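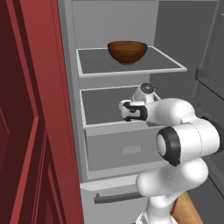
Red fridge, door open, glass shelf up top.

May, gone eleven at night

Too tired to write properly. Kitchen plans again all evening. Wanpen wants the sink under the window, I want it where it is, the pipes are there, moving them is money. We left it. Fekete quoted 2,326 for the worktop and fitting, Markmont still havent rung back. Will chase in the morning if I get a minute.

Red for the fridge though. Agreed on that at least! Mum will hate it.

Bus to work took 64 minutes. Roadworks at Wondmont, one lane, everyone standing. Read two chapters of the Drerum book and can't remember a word.

Hrefna came by at four with the paint cards and stayed for tea. She thinks the cream is too yellow for a north-facing room. Probably right. Held them all up against the wall and they all looked like porridge. She's lending us her steamer for the wallpaper, must collect before she goes away.

Knee sore again. Beans on toast, the last of the good bread. Need: bin bags, masking tape, stamps, somthing for Dad's birthday.

Wanpen asleep on the sofa with the tape measure in her hand. Going up. Washing can wait till tomorrow.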